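Onanance Two-Bay Shelf Unit
Sold in the UK by Flirimport

Stock: dispatched from 33 days after order in November, sooner at other times of year
Colours: turquoise, white, slate
Guarantee: 36 months on the frame, none on the finish

Flirimport calls this a "storage system". It is a shelf unit with an upright down the middle and a ledge in each side, and we would sooner sell it to you as that.

The maker's leaflet says the Onanance holds 30 kg a side. We have asked twice how that was tested and have had the leaflet sent to us again. Until a better answer comes, treat it as a unit for folded clothes, paper, craft things and the lighter sort of book. If you want to keep a stand mixer on it, the Fometti is heavier, uglier and costs more, and it is the one we would pick.

"Tool-free assembly" is also on the box. You will want a mallet and a second pair of hands. The wall strap is sold separately, which we think is cheek on a unit of this height, so we put one in with every order.

The finish is described as wipe-clean. Water and a soft cloth, yes. We would keep bleach and cream cleaners off it, whatever the label says.
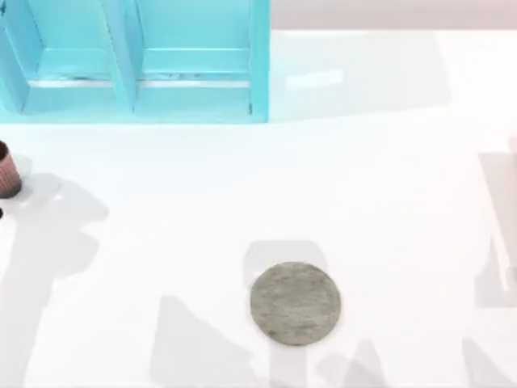
Words: Wihongi product desk

The turquoise is bright. Buyers who expected something close to duck egg have sent it back, and the carriage on a return is yours to pay, so ask us for a colour chip first. They are free.

Flirimport says it has sold 2,000 of these. We can't check that, and it tells you little about how they hold up. Our own returns have mostly been over colour, with a few for chipped corners, which we replaced.

Not suitable for bathrooms, sheds or unheated garages. Spare ledges can be ordered by phone until 4 pm.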